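Laboratory Handout 2: Comparing Gripper Closure and Wrist Camera Placement
Course coordinator: Nuanchan Phromma

Students will compare two controllers, Flomix and Vinine, driving the same two-finger gripper. Each group completes 100 closures per controller and records fingertip alignment, closing time and any missed command. The arm must remain in its home position until the instructor has signed the group sheet.

Before the first trial, close the gripper fully and save one still from the wrist camera. The meeting point of the fingertips is the reference for all later measurements.

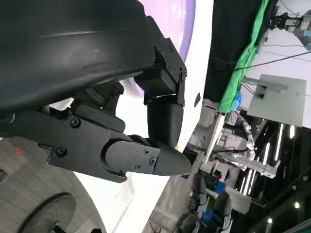
The camera mount must not be loosened between controllers. If it is disturbed, discard the set and begin again — partial sets will not be graded. Closing speed is held at setting 400 throughout.

Last year's data, 1,548 closures collected by Wiroj Kamolrat, are in the Limsakul folder. They may be used for practice plots but must not be merged with new results.

Reports are due 2019-05-10. Include the reference still, both data tables and a short statement of which controller the group would select for slow, repeated grasps. Questions on grading go to Wanpen Kongkaew.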